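Players Wanted: Uson Community Wind Band Opens Its Summer Chairs

Posted 07/06/2022 by the Band Secretary
Filed under: Join In, Music & Performing, Adult Learners

If you played clarinet in school and the case has been under the bed ever since, please keep reading. The Uson Community Wind Band is looking for new players for the season that starts this month, and we would dearly love to hear from you -- even if you're fairly sure you've forgotten everything below the break.

We are an adult band of over 30 players. Some of us teach music, a good number of us came back to it after raising kids or retiring, and a few started from scratch in their fifties and are doing just fine. We rehearse one evening a week in the upstairs hall at Sumska House, from seven until nine, with a break in the middle that tends to run long (the conductor has given up fighting it). There are stairs, but there is also an elevator at the back, big enough for a tuba player and the tuba.

What we need most right now is low brass and low reeds. We have one bassoon and would like two. We have no bass clarinet player at all, though we do own a bass clarinet, a sturdy old plastic-bodied Belkadi that plays better than it looks, and whoever takes the chair can borrow it for as long as they stay. Trombones, euphoniums, and a second horn would make us very happy. Flutes are welcome too, but that section is close to full, so you might share a part for the first few months. Percussionists, please come. All of you. 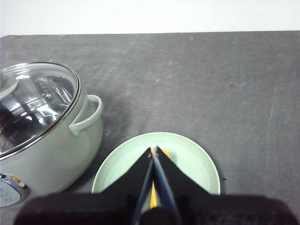

Do I have to audition?

There's no audition for any chair. You sit in for three rehearsals, see whether you like us, and talk with your section leader about which part suits you.

As for level, if you can read a simple part and get through a B-flat major scale at a calm pace, you'll manage. Our music runs from easy marches and hymn arrangements up to some fairly stiff concert pieces, and we hand out third parts and simplified parts without any fuss. We send recordings ahead of time so you can listen in the car, and one of our oboists runs a slow practice half an hour before the full rehearsal for anyone who wants to go over the fiddly bars first. I go to it myself most weeks and I've been in the band a long while.

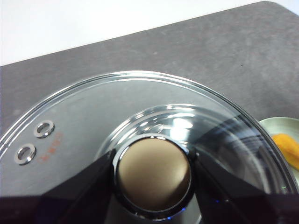 The slow practice is also a good place to try out a reed or a mouthpiece you're not sure of, or to ask somebody to look at a sticky key before you pay for a repair. We keep a small box of valve oil, cork grease, and spare reeds by the door, and you put a little money in the tin if you take something.

Dues are $30 for the season, and if that's a stretch, just say so and it will be dealt with quietly. You'll need your own instrument (bass clarinet aside), a folding stand, and a pencil. Black clothes for concerts, nothing fancy. We play three concerts between now and the winter break, the biggest being the outdoor one at Hisis Park, where we usually get a crowd of 400 and where you'll want clothespins for your music.

To sign up, leave your name, your instrument, and a line or two on how long it has been since you played with the section desk at Sumska House, or simply turn up with your case. Come ten minutes early and someone will find you a chair.

Comments

reedy_again: Is there room for a tenor sax? I have a decent Belkadi and very rusty fingers.

Band Secretary: Plenty of room, we're down to one tenor. Rusty is fine!

mapleandbrass: I joined on euphonium last season after a very long gap. My lip gave out halfway through the first rehearsal and the fellow next to me just covered the part. Lovely bunch.

K. in Uson: Can my daughter come along? She's sixteen and plays horn.

Band Secretary: She can if a parent stays in the building. We'd be thrilled to have a horn.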